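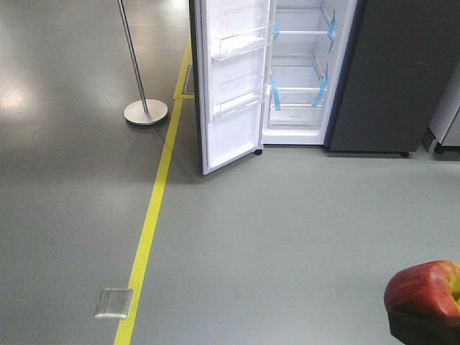 Iddrisu Aidoo wrote:
Please do not pull the blue tape off yet. Before you do it, tell me if the refrigerator is already plugged in, and on what kind of floor it stands. With this model most complaints about the left door come from the leveling and not from the hinge, and if you load the shelves first you will have to empty them again.

Manikandan Krishnan wrote:
Thank you for the quick answer. The refrigerator is not plugged in. The floor is smooth gray epoxy, quite shiny, and the refrigerator moves on it more easily than I would like. The tape is all in place inside.

I repeat my problem here, so that everything is in one ticket. It is a Peltau side by side, bought from Hotberg, and it goes in our shared kitchen at work. When I open the left door wide and let go, it stays for a moment and then swings slowly back. When I close it gently, it does not close fully. There is a gap at the top on the handle side, and I can put a sheet of paper in it and take it out without any resistance. The right door closes well.

I have three questions:
1. Is it the hinge, or the gasket, or something I did wrong?
2. Must the clear door bins be out when I adjust the door?
3. In which order should I remove the tape?

Iddrisu Aidoo wrote:
Let us go in order.

For question 1, I think the cabinet is a little low on one side in the front. Put a level on top of the cabinet, side to side first and then front to back. Do not put it on a door. Please write me what you see.

For question 2, the bins may stay in if they are empty. If you have already put bottles in them, take the bottles out. A loaded door hangs lower and you will adjust it for the wrong weight.

For question 3, the tape goes last, after the doors close properly. The shelves in this series can shift and they can slide forward when the cabinet is tilted.

Manikandan Krishnan wrote:
I did the measurement. Side to side, the bubble goes to the right, so the left side is lower. Front to back, the bubble is almost in the middle. The manual says that the front must be slightly higher than the back. Is "almost in the middle" good enough?

I also have a doubt about the height. The drawing in the manual gives 1,774 mm to the top of the cabinet and 1,820 mm to the top of the hinge cover. We have a Bramano wall cupboard which will be above it, and my colleague has measured from the floor to the cupboard only one time. If I raise the feet, will these numbers change?

Iddrisu Aidoo wrote:
Almost in the middle is not enough. The front should be higher, so that the doors fall closed by themselves from a half open position. I would correct both things together.

The numbers in the manual are with the feet fully screwed in. Every turn you give will add to them. You have a left side that is low, so expect to lose several millimeters. Measure the cupboard a second time, in the left corner and in the right corner, because the floor under it may not be flat. The manual also asks for 60 mm of free space above the hinge cover for ventilation.

Manikandan Krishnan wrote:
The cupboard is fine. We measured both corners and there is enough space with the 60 mm included.

Now I have a problem with the left foot. I turned it with the wrench from the bag, and after two turns it became very hard. I did not want to force it. There is also the small wheel under the corner and I am not sure if I should turn something there.

Iddrisu Aidoo wrote:
Do not turn anything on the wheel. It is only for rolling the cabinet.

The foot becomes hard because it carries the weight. Ask one person to push against the upper part of the cabinet, toward the back, with both doors closed and held. Then the front becomes light and you can turn the foot by hand or with very little force. Also check the size of the wrench. You need the 8 mm end. The other end fits too, but badly, and it will round off the corners.

Manikandan Krishnan wrote:
Yes, it was the wrong end of the wrench. I am a little ashamed, but I write it so that another customer can read it.

With one colleague pushing, the foot turned easily. I gave three more turns on the left and one on the right. Now the level shows correct from side to side, and the front is higher than the back. The left door does not swing around anymore in a strange way. From half open it closes alone.

But the gap on the top is still there. It is smaller. The paper has some resistance now, but less than in the lower part of the door.

Iddrisu Aidoo wrote:
Good, this was the bigger part of it. What remains is probably the gasket. It is pressed flat in transport and needs time and a little warmth to come back to its shape.

Please try this:
- Wipe the gasket and the cabinet edge with a cloth and warm water, no soap with oil in it.
- Warm the upper corner with a hair dryer on the low setting, one minute, and keep the dryer moving.
- Pull the gasket gently outward with your fingers along that corner.
- Close the door and leave it closed overnight.

Keep the refrigerator unplugged for this night. I will leave the ticket open.

Manikandan Krishnan wrote:
I did all the steps yesterday in the evening. The hair dryer belongs to our reception and it is a Skyrme with only two settings, so I used the weaker one.

This morning the paper holds in the upper corner the same as everywhere else. I tested it in five places on the left door and three places on the right door.

After that I removed the tape. I went from top to bottom and held the shelf with the other hand. On one side a little glue stayed on the white plastic. Can I use alcohol on it?

Iddrisu Aidoo wrote:
I would not use alcohol on the inside walls, it can make them dull. Put a drop of cooking oil on a soft cloth, wait a few minutes, rub it, and then wash with mild dish soap. Keep the oil away from the gasket.

Also pull the clear drawer fully out one time and look under it. Sometimes a piece of packing foam is left there and people find it much later, when there is water on the bottom.

Manikandan Krishnan wrote:
The oil worked and the glue is gone. Under the drawer there was no foam, only some dust, which I wiped.

The refrigerator is now in its place and plugged in. I will put a thermometer in a glass of water on the middle shelf and look at it tomorrow before we load the food. From my side the ticket can be closed.

Iddrisu Aidoo wrote:
Thank you, closing it. In October, please put the level on top one more time, as the feet can settle after the cabinet is full. If it has moved, write in this same ticket and I will open it again.

Status: Solved
Cause: Cabinet low at left front, gasket pressed in transport
Parts sent: None
Closed: 8 Sep 2019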